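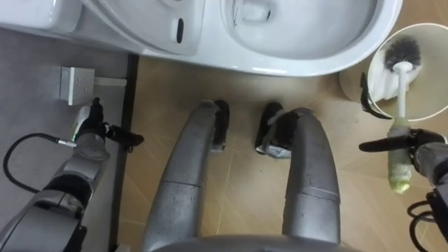
Controller and Console Care: Workshop Notes
Last revised 21st August

Most faults that turn up in a home game setup are mechanical or thermal, and most can be dealt with at a kitchen table. The notes below assume a small Phillips driver, a tri-wing driver for some handhelds, a set of plastic picks, cotton swabs and a bottle of 99% isopropyl alcohol. The 70% grade sold in drugstores holds too much water for use on boards.

Stick drift

Test before opening anything. Plug the controller into a PC, open a gamepad tester and let go of both sticks. A resting value below 0.05 on either axis is normal and will be hidden by the dead zone in nearly every game. A value that moves when you flick the stick and release it points to dirt or wear in the potentiometer. A value that is off but steady is usually calibration.

For dirt, power off, pull the stick to one side and put one drop of alcohol at the base. Rotate the stick through its full circle 15 times in each direction. Leave it overnight. Do not use household spray lubricant. It softens some plastics and leaves a film that collects dust.

If the drift comes back within a month the resistive track is worn and the module has to be replaced. Each one has 14 solder joints on the common types. Flux them all, add fresh leaded solder to each and then clear them with braid or a pump. Pulling on the module before every leg is free will lift a pad, and a lifted pad on the inner layer ends the job. Hall effect replacements cost more, and some need trimming after they go in. The Niltness boards have a pair of small trim screws for this. Turn them with the tester open.

Sticky buttons

Sugar drinks are the usual cause. Open the shell, lift out the buttons and the rubber membrane, and wash both in warm water with a little dish soap. Dry them fully. Wipe the carbon pads under the membrane with a dry cloth only. Alcohol takes the carbon off.

Clean the button wells in the shell with a damp swab. Face buttons are keyed, so if one will not drop in, turn it. Forcing it shaves the key and the button will then rotate in use.

Fans and heat sinks

A console that gets louder over a year is moving less air for the same fan speed. Vacuum the outside vents with a brush attachment first. That is enough in many cases and can be repeated every 3 months.

For the inside, hold the fan still with a pick and use canned air in short bursts. A fan spun by compressed air can exceed its rated speed and damage the bearing. Keep the can upright. Blow from the exhaust side back toward the intake so that the mat of lint comes off the fins in one piece – pushing it the other way packs it deeper.

Thermal paste is good for several years. Change it if the machine shuts down under load after a proper cleaning. Scrape nothing. Soak the old paste with alcohol, wait a minute and wipe. Models that use liquid metal should be left alone unless you already know how to handle it. It conducts, and it attacks aluminum.

Cartridge contacts

Blowing into cartridges puts moisture on the contacts. Use a swab with alcohol, working from the label side down and off the edge, then a dry swab. Repeat until the swab comes away clean. For gray tarnish that alcohol does not shift, a white plastic eraser works if used lightly. Brush off the crumbs before the cartridge goes anywhere near a slot.

Save batteries in older cartridges are mostly CR2025 or CR2032 cells with welded tabs. Buy the cell with tabs attached. Soldering straight to a bare cell can make it vent. The save is lost when the old cell comes out, so dump it first with a cartridge reader. The Wotness reader handles most boards from the 16-bit years but needs the switch on the left set to 5 V before power is applied.

Discs

Wipe from the center out in straight lines with a microfiber cloth. Circular wiping makes scratches that follow the data track, and those are harder for the drive to correct. Toothpaste will haze a disc. Resurfacing machines work on CDs and DVDs. They should not be used on Blu-ray discs, where the data layer sits 0.1 mm under the surface.

Cables and storage

Coil cables in loose loops no tighter than the width of your palm. Wrapping a cord around a controller bends it hardest at the strain relief, and that is where it will break. Hook and loop ties are better than rubber bands, which dry out and stick to the jacket.

Store wireless controllers at half charge and top them up twice a year. I do mine in October and again in spring. Lithium packs rated at 1000 mAh that have sat flat for a winter often measure closer to 700 after recovery, and a swollen pack should go to a battery drop-off the same day.

Shelf bins with lids keep dust out of spare units. Rudwood bins in the medium size take one full-size console flat with its power supply beside it. Put a silica packet in each. Label the power supplies. Several have the same barrel plug with different voltages or reversed polarity – check the printed rating before connecting anything.

Screws

A muffin tin holds them in order of removal. Long screws put into short holes will crack a post or go through a board. The Barbosa magnetic mat does the same job and can be written on with a dry erase marker, but keep it away from hard drives.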